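Sour, Salty, Crunchy: My Quick Pickle Project
Food Studies independent project, final report
Thu 19 November

Okay, so I went into this thinking pickling cabbage would be the easiest grade of my life. You shred it, you salt it, you wait. My grandmother did it in a bucket! Four batches later I have opinions about salt, I own more jars than plates, and my roommate has asked me to please keep the lids on.

What I wanted to find out

My question was pretty simple. Does the amount of salt change how crunchy the cabbage stays, or is that mostly down to how warm the room is? Every recipe I read in June (I started early, for once) said something different, and a couple of them flat out disagreed with themselves between the ingredient list and the method.

What I used

Green cabbage from the Noltau market, always from the same stall. For salt I used the coarse Gedanska kind, which has nothing added to it. I also bought one packet of Srour spice mix, mostly dill seed and mustard seed, for the last batch, which was really just for me. Jars came from home.

How I did it

Batches one and two got 40 grams of salt for every two kilos of cabbage. Batch three got less, 300 grams of cabbage to three grams of salt, in a little jar, since I was running low on cabbage and patience. I squeezed everything by hand until it let out enough liquid to cover itself. The small jar never really did, so I topped it up with 100 milliliters of boiled, cooled water.

One and three lived in the pantry. Two went down to the basement, where it's a lot cooler. I tasted each of them every other day and gave them a score out of ten for crunch and another for sourness, and I wrote down the smell too, though looking back my smell notes are mostly the word "cabbagey."

What happened

Batch one was sour by the end of the first week and still had a good bite. Batch two took forever. I almost gave up on it, but it ended up the crunchiest of the lot and I gave it a nine. Batch three went soft and kind of slimy on top and I threw it out on day eight, so there's no final score for that one in my table.

Batch four was the Srour one, with the same salt as batch one. I ate 200 grams of it in one evening with potatoes. No regrets.

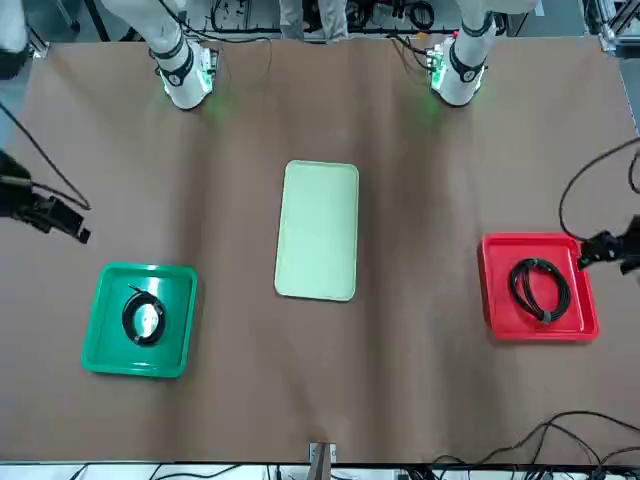 Green, pale, and red trays on brown paper.

What I'd change

Batch three had less salt AND extra water AND a smaller jar, so I can't say which of those made it go soft. That's my biggest mistake and I should have caught it before I started. I'd also get a real thermometer for the basement instead of writing "chilly." And I'd get other people to taste, without telling them which jar was which, because I was definitely rooting for the basement batch by the end.

Next semester I want to try the Skisari style, with whole small heads in brine. I'll need a bigger jar.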